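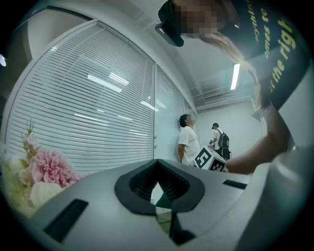

### 4.2 Printed garments

The shops in Perkeck and Lanard record every item they take in, but the two towns do not use the same form. Perkeck lists the garment type, size, main color and asking price. Lanard adds a line for "print or wording," which staff fill in by hand. To bring the two sets together, we went back through the Perkeck stock with the shop's permission and added the missing line ourselves. After removing duplicates and items logged twice on return, the combined set holds 2,239 adult tops. Of these, 1,548 carry a print of any kind, including small chest logos.

We sorted the printed tops by what the print does. The first group names something, such as a school, a team, a town or an employer. The second is pictorial and has no words at all. The third carries a sentence or a phrase, and we call these phrase shirts in the rest of the paper. Johannes Mokoena coded all of the tops, and Kagiso Adams coded a separate draw of 300 without seeing his labels. Most of the disagreements were between the first and third groups. A shirt made for a family reunion, for example, may give a surname and then a joke about the surname. We settled these by asking whether the phrase would still make sense to a person from outside the group.

Phrase shirts stayed on the rack longer than naming shirts in both towns. The gap was smaller in Lanard, where the shop hangs tops by color, than in Perkeck, where they are hung by size. Price does not seem to explain it. The Perkeck shop charges the same for every short-sleeved top, and the gap is found there too. We did not record the condition of the fabric in a consistent way until December, so we leave wear out of the comparison and return to it in Section 5.
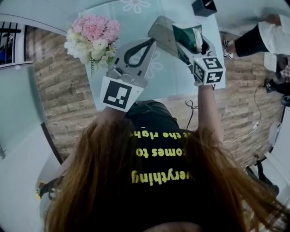 Buyers at both shops told us that they like to know what a shirt says before they take it off the rack. This is hard to do. On a hanger, with other tops pressed against it, a phrase shows as a few letters near the sleeve seam. It is not much easier when the shirt is being worn. The yellow lettering on the black T-shirt in Figure 2 gives only "verything," "omes to" and "the righ," and long hair falls over part of the shirt. A reader can guess that the second line is "comes to" but would need to see more to know what the phrase is about. Pictorial shirts suffer less from this, as part of a picture is often enough to show its subject.

The interview answers support this reading. Buyers who bought a phrase shirt mostly said they had held it up at arm's length first. Those who put one back gave a wider range of reasons: the wording was rude, it was meant for a different age, or it named an event they had not been to. A few said they would wear the shirt at home or for painting and did not care what it said. One buyer in Lanard wore hers inside out.

The Stockdale shop, which joined too late for the combined set, has since started to lay phrase shirts flat on a table by the door. Its manager estimates that about 100 have been sold this way. We have no earlier count from Stockdale to set against that number, and the table was also closer to the entrance than the racks, so the effect of the layout cannot be separated from the effect of the position.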